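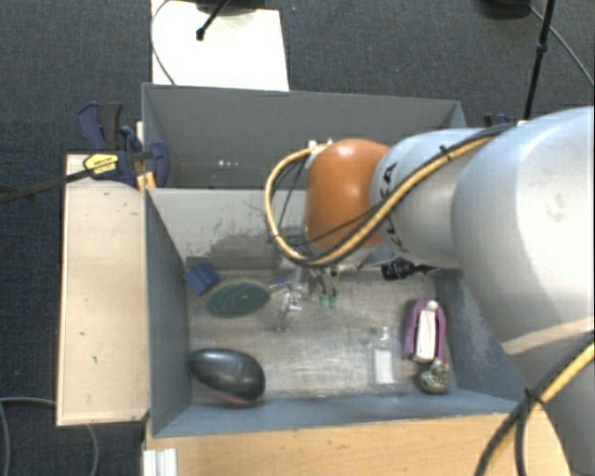 Grey bins on the carpet, the nearer one holding small odds and ends.

Fenow Hall, Storage and Small Items Checklist, July round, with comments

Hello again, and thank you for picking this up. The walk takes 30 minutes if you don't stop to chat, and I always do stop to chat, so allow yourself a bit longer and bring a torch and a pencil. Tick, cross or write "n/a", and please do add a comment even when all is well, as it makes the sheet so much nicer to read back in the winter.

1. Main cupboard door opens fully and shuts without a shove
OK. The top hinge has been oiled and it no longer groans at everyone.

2. Heavy things kept below waist height
Mostly. The big Adomaitis tea urn had crept back up to the middle shelf (I do understand, it is handier there for the kitchen hatch) and I have brought it down again. Please leave it on the bottom, it weighs a ton once you have it in your arms.

3. Shelves fixed to the wall and not sagging
One cross. The second shelf from the left has a dip in it. The label says 20 kg and I suspect the hymn books are well over that. Half of them have gone to the vestry cupboard for now, and a new bracket is on the shopping list.

4. Walkway clear from the cupboard to the side door
OK, after I moved 4 folding chairs that were leaning where they shouldn't. They belong on the trolley, folded side facing the wall.

5. Boxes and tubs free of cracks and sharp edges
OK apart from one Lolix tub with a split corner, which caught my sleeve. I have put tape over it so it can see out the month, but it does want replacing.

6. Small items kept out of reach of the toddler group
Cross, I'm afraid. Buttons and beads were on the low window sill again, in a lovely saucer, looking just like sweets. Lidded jars, top shelf, please, and a quick look under the radiator before the little ones come in.

7. Cleaning products locked away and in their own bottles
OK. Key is on its hook. The Ondis floor cleaner is nearly finished.

8. Nothing stored within 300 mm of the heater
OK, and thank you to whoever moved the curtains bag. There is a strip of yellow tape on the floor now to show the line.

9. Step stool steady, all rubber feet present
One foot is loose but still there. Fine for the low shelves; please use the other stool for anything higher until it is glued.

Still to do before the next round: bracket, new tub, stool foot, floor cleaner. The sheet lives in the blue folder by the kettle.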